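Arturo Bortolotti
hilo sobre La Regenta porque la acabo de releer y necesito soltarlo en algún sitio. va largo, aviso

Arturo Bortolotti
Lo primero: la gente la abandona en el primer tomo. Lo entiendo. Quince capítulos para tres días. TRES. Clarín te tiene ahí mirando Vetusta desde la torre con el catalejo del Magistral y no pasa nada. Y sin embargo pasa todo

Arturo Bortolotti
Luego el segundo tomo, otros quince capítulos, y ahí se te van tres años. El tiempo echa a correr justo cuando Ana ya está acorralada. Eso no es descuido, eso está calculadísimo

Arturo Bortolotti
Mi edición es la de Korletey, la de bolsillo, letra enana. 2 tomos. Tengo otra de Ginau con notas pero las notas te destripan el final en la página 32, gracias majos

Arturo Bortolotti
A ver, lo de "la Bovary española". Me cansa un poco. Sí, hay adulterio, hay provincia, hay aburrimiento. Pero Emma quiere cosas – vestidos, París, un baile. Ana no sabe ni lo que quiere. Unas veces es mística, otras es el teatro, otras es Mesía

Arturo Bortolotti
Y Fermín de Pas. Para mí el personaje es él. Ese hombre enorme metido en una sotana, con esa madre contando el dinero abajo. Doña Paula da más miedo que toda la catedral junta

Arturo Bortolotti

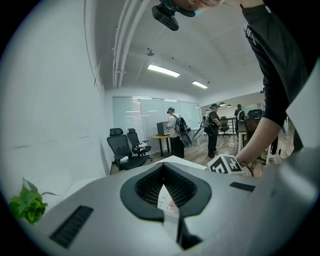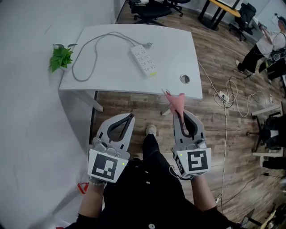 de negro, con las pinzas y los cubos de marcadores. En la segunda, cono de papel rosa y pulsera de cuentas

Arturo Bortolotti
sigo. Capítulo del Tenorio, el XVI. Ana va al teatro, ve a doña Inés y se ve a ella misma. Llora de verdad, con los versos de Zorrilla, mientras el resto del palco está a lo suyo. Lo mejor del libro, no lo discuto con nadie

Arturo Bortolotti
Que además empieza ese capítulo con las campanas de Todos los Santos y la taza de café y el puro a medio fumar de don Víctor. Una colilla y ya tienes el matrimonio entero explicadao. Clarín, qué bestia

Arturo Bortolotti
Don Víctor, por cierto. Pobre hombre. Toda la vida recitando a Calderón, honor y espadas, y cuando le toca a él no quiere matar a nadie. Quiere irse a cazar. Me da una pena tremenda y al principio me caía fatal

Arturo Bortolotti
El final no lo cuento, que luego me escribís. Solo digo: el sapo. Quien lo ha leído ya sabe

Arturo Bortolotti
Me preguntan por dónde empezar si da pereza. Leed seguido hasta pasar la comida en casa de los Vegallana. Unas 200 páginas no, 200 justas en la mía. Si ahí no os ha enganchado pues dejadlo, no pasa nada, yo la dejé 2 veces

Arturo Bortolotti
En abril me pongo con Su único hijo, en la de Tirnia, que la encontré de segunda mano y huele a sótano. Si alguien se apunta que lo diga por aqui

Arturo Bortolotti
ah y no veáis la serie antes. Después sí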